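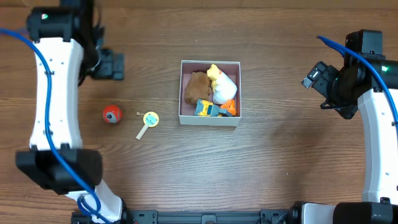
Table surface, general view. Sections 1 and 4.

Kolinico Play Library
Toy and play surface inspection, form 106
Location: Isier room
Box: 28
Loan status at time of inspection: held, pending items marked R
Period: September round

Result codes
P = pass
R = pass after remedy, remedy stated in comment
F = fail, remove from loan
N = not applicable or not checked, explained in comment

SECTION 1. TABLE SURFACE

1.1 Top free of splinters, raised grain and open cracks
Result: P
Comment: Checked by hand along the grain and across it. Medium-brown wood, horizontal grain. Finish intact over the working area.

1.2 Knots sound, no loose material
Result: P
Comment: Knots are flush with the surface. Pressed with thumb, no movement.

1.3 Surface clean, no sticky residue
Result: R
Comment: One tacky patch toward the front edge, probably label adhesive. Removed with Vainio surface cleaner and a damp cloth. The patch does not show at normal viewing angle and was found by touch only. Check again next round.

1.4 Table stable under side load
Result: P
Comment: Pushed from each side. No rocking.

1.5 Edges and corners rounded or protected
Result: P
Comment: Same condition as the previous round.

SECTION 2. STORAGE BOX

2.1 Box type suitable for contents
Result: P
Comment: White cardboard, rectangular, thin walls. Darker lining inside. Acceptable for soft toys and light plastic. Not acceptable for wooden blocks or metal vehicles, and the loan card should say so. The current card has no contents limit on it.

2.2 Rim free of tears, staples and sharp folds
Result: P
Comment: No staples used in this box. Rim felt along all four sides.

2.3 Walls and corners hold shape when box is full
Result: P
Comment: Lifted full with both hands and held for 30 seconds. Base did not sag. Do not lift by one wall.

2.4 Lid present and vented, or no lid fitted
Result: P
Comment: No lid. The stock list still gives this box as "with lid." Correct the list.

2.5 Contents not forced, all items removable by a child without pulling on the box
Result: R
Comment: Packed tight. The brown plush takes up a large share of the box and the white plush is pressed against it. A small child would have to pull hard to free either one. See 2.6.

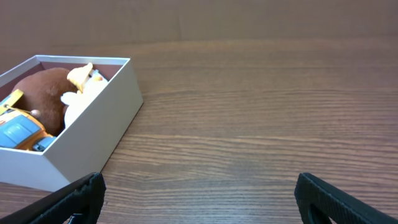 Items 2.5 and 2.6. Box open, contents packed.

2.6 No rigid item projecting between soft items
Result: R
Comment: A thin stick with a small round tip comes up between the toys beside the brown plush. A child reaching in for the plush could meet the tip with the palm or, when leaning over, with the face. Repack with stick items flat along a long wall. Plush goes in last. If the stick cannot lie flat with everything in place, move one plush to another box and amend both contents cards.

2.7 Box label legible
Result: N
Comment: Labels are being replaced in a separate job. Not assessed on this form.

SECTION 3. CONTENTS

Each item is taken out, checked alone and put back before the next is handled. Where an item has more than one material, the weakest part decides the result.

3.1 Brown plush, seams
Result: P
Comment: All seams opened gently between two fingers. No filling visible. Pile is even.

3.2 Brown plush, small parts
Result: P
Comment: Every attached part pulled firmly and twisted. No movement at any fixing point.

3.3 White plush, seams and attached parts
Result: R
Comment: One short run of loose stitching on an underside seam, closed with doubled thread. The orange parts are securely sewn. The textured fabric holds lint, and this item should be washed more often than the brown one. Suggest every second loan.

3.4 Toy vehicle, casing
Result: P
Comment: Yellow body, with light blue and orange elsewhere on the casing. No cracks found. Edges of the trim run over with a cotton pad, no fibers caught.

3.5 Toy vehicle, moving parts and pinch points
Result: P
Comment: Tested with the finger probe. No gap took the probe.

3.6 Toy vehicle, battery compartment
Result: N
Comment: The stock list does not state whether this model takes batteries. Confirm with Gisano, the supplier, and enter the answer on the card.

3.7 Paddle toy, face and rim
Result: P
Comment: Round, yellow, printed mouse face. Rim checked for chips with a fingernail. Print rubbed with a damp white cloth, no color transfer. Colored areas include teal-green, red-pink and dark navy, and each was rubbed separately.

3.8 Paddle toy, handle 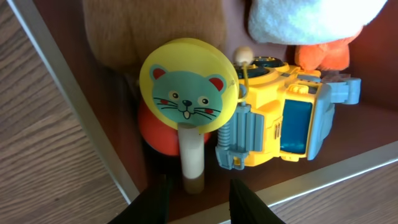 Result: R
Comment: Pale wooden handle, sound for its whole length and firmly seated in the disc. The end is slightly darker than the rest, with a smudged look. Wiped twice with a damp cloth and the difference in tone remains. No softening of the wood, no odor. Treated as a surface mark. If the wood becomes rough at this point, sand lightly or withdraw the item. Do not soak.

3.9 Ball, surface
Result: P
Comment: Orange-red, glossy. No splits at the molding line.

3.10 Ball, size
Result: P
Comment: Does not pass through the small parts gauge.

3.11 Ball, compression
Result: P
Comment: Returned to shape after pressing by hand. Stored under or behind other items it may take a flat spot over a long hold. Keep it near the top when repacking.

SECTION 4. HYGIENE

4.1 Hard toys wiped
Result: P
Comment: Vehicle, ball and paddle face wiped with diluted Vainio cleaner, 200 ml mixed, remainder discarded.

4.2 Plush items aired
Result: R
Comment: Not done before inspection. Air both outside the box overnight.

4.3 Inside of box clean
Result: P
Comment: Crumbs and fluff removed from the corners with a dry brush. No liquid cleaner on the cardboard.

4.4 Table wiped after inspection
Result: P
Comment: Wiped along the grain.

OPEN ACTIONS

Repack box 28 per 2.6. Required before release.
Air both plush items. Required before release.
Add contents limit to loan card.
Correct stock list entry for lid.
Gisano to confirm battery status of vehicle. Box may be released without this.
Recheck handle end and table patch at next round.

Items failed: none
Box status on completion: hold until the first two actions are signed off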